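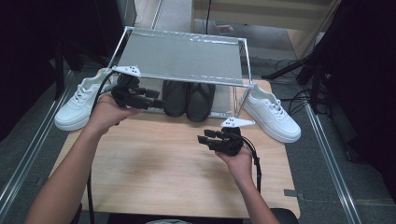 # Gwilliam Recipe Cards - transcribed set

This folder holds the text of the handwritten recipe cards from the Gwilliam family kitchen in Plalldale. The cards were kept in a tin for many years and the ink is getting weak. I typed them so that they can be searched, printed and cooked from.

Current version: 16 Dec 2020

## What is inside

- `cards.csv` - one row for each card
- `steps/` - the cooking steps, one plain text file per card
- `units.csv` - the old measures and what I changed them to
- `notes.md` - open questions, mostly about words I can't read

There are more than 500 cards. Baking is the largest part, then preserves, then soups. Meat dishes are few, and fish is almost missing.

## Columns in cards.csv

| Column | Meaning |
|---|---|
| `card_id` | Number written in pencil on the back of the card |
| `title` | Title as written, with the old spelling |
| `title_clean` | Title in modern spelling |
| `writer` | `A`, `B`, `C` or `unknown` |
| `section` | The tin divider where the card was found |
| `yield` | Number of portions or jars, empty if not given |
| `oven` | Oven heat as written, for example "quick" or "falling" |
| `doubt` | `yes` if some word is a guess |

The three writers are separated by handwriting only. Writer A makes a long tail on the letter g and writes "flower" for flour. Writer B is probably Emer, whose name is on the lid of the tin. About writer C I know nothing, but this person liked caraway very much.

## How the text was typed

I typed each card two times, with some weeks between, and compared the two files. Where they were different I went back to the card. If I still could not decide, the word is in square brackets and `doubt` is set to `yes`.

Crossed out words are left out, unless the crossed out amount is the only one on the card. Comments in the margin ("too sweet", "good for the fair") are placed at the end of the steps file after a line with `---`.

Hefin Lewis checked the preserves section against his own copy and corrected many of the sugar amounts. The other sections have been read only by me.

## Measures

A "cup" in these cards is a teacup, smaller than the standard American cup. I did not convert it in the steps files. In `units.csv` you find my value, measured with a cup from the same kitchen, but please treat it as a suggestion.

Oven words are also not converted. I tried the "quick" oven with the Plelitz buns and the result was good at a higher heat than I expected - the note is in `notes.md`.

## Known problems

- 12 cards have no title. Their `title_clean` is my own short name, written in lower case.
- The plum cheese card exists in 3 versions with different sugar. All are kept, with the same title and different `card_id`.
- Some preserves use methods that are not considered safe today. Please compare with a modern canning guide before you keep the jars at room temperature.
- The file is UTF-8. Older spreadsheet programs may show the fractions wrong.

## Use

You may copy, print and change the recipes for home use and for teaching. If you publish a part of the set, please name it as "Gwilliam Recipe Cards" and keep the `card_id`, so a reader can find the original text.

## Next

In January I want to add an ingredient index. If you can read old kitchen handwriting, the list in `notes.md` is open, and corrections are welcome by pull request. Please change one card per request and write the `card_id` in the title.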